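Pultura open day, quick notes before I forget

Got back late, typing this up with my shoes still on. Pultura is the old pottery works out past Skumska, the one with the two chimneys you see from the bus. They open it once a year, in October, and I have missed it every time until now.

Bus from Skumska was full. Standing room. Walk from the stop is uphill and there's no sidewalk for the last stretch, so wear something sensible. Gate opened at 10, I was there at 9:40 and there was already a line down to the mailbox. Entry is free but they want you to sign in and pick a tour slot. I got the 11:15. If you want an early one, come earlier than I did.

Killed the time in the yard. Clay is piled up under tarps along the back wall, three different colors, and a guy with a hose was happy to talk about it as long as you stood out of the spray. The gray comes from a pit nearby. The white they buy in. The red one he didn't much like, too sandy he said, only good for planters.

Tour was led by Colette Pichon, who runs the glaze room. Fast talker, good one, didn't wait for stragglers. Group of 15, a bit many for the narrow bits. We started in the slip house, where the clay gets mixed with water and pushed through a screen. Loud. Could not hear a word of the explanation and had to ask somebody after. Then the throwing room, much quieter, and my favorite part of the day. One woman at a wheel made the same small cup over and over, and she'd check the height with a bent stick and nothing else. I'd have stood there an hour.

Next the molds. Shelves of plaster up to the ceiling, every one with a number in pencil. The oldest still in use is number 241, a gravy boat, and the handle comes out crooked unless you hold the mold a certain way while it drains. They've known this for decades. They just hold it that way.

Kilns after that. The big one was off for the day, so you can walk right in. It's more like a hallway than an oven. Takes 2 days to cool down and they won't open the door a minute sooner, somebody did once and lost the whole load. Walls inside are shiny from a hundred years of glaze fumes. Smell is odd, like a wet basement plus matches.

Glaze room last, and here Colette slowed down a little. Rows of test tiles on the wall, all meant to be the same blue. They are not the same blue. She let us dip a tile each and write our initials on the back, they'll fire them and you can pick yours up at the shop or forget about it. Mine was lumpy. I'd left it in too long.

Lunch was in the packing hall, long tables, soup and bread from Iyamu, the bakery in the village. Soup ran out before 1. Bread was great, get the seeded one. Fruit set out too, in the pale wide bowls.

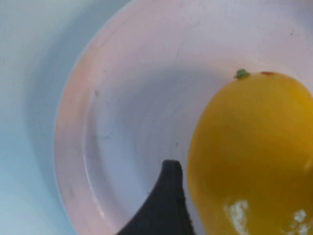
Yellow fruit in one of the wide bowls, packing hall.

The shop is a side room with seconds on the left and proper stock on the right. Seconds are where you want to be. Small flaws, a pinhole or a drip on the foot, and the prices drop a lot. The Pimano line (plain, heavy, rolled edge) was going fast and people were getting a little rude about it. I came away with two soup plates and a jug that pours badly. Bring newspaper and a strong bag, they had run out of boxes by the time I paid. Cash is easier, the card reader kept loosing its signal.

There was meant to be a talk at 3 about the history of the place but the speaker was stuck in traffic, so they showed old payroll books instead. Better than it sounds. In one of them the clerk had 100 workers on the page and a note next to half the names about who was late and why. "Goose" was one reason. No more detail than that.

Couple of gripes. Only one restroom for all those people. Signs are poor, I walked into the boiler room thinking it was the shop. And the stairs to the mold store are really steep, not good for small kids or bad knees, and they dont mention it when you sign in.

Last bus back to Skumska goes at 5:20 and it does not wait. Tile pickup is from the shop counter, ask for the tray by initials.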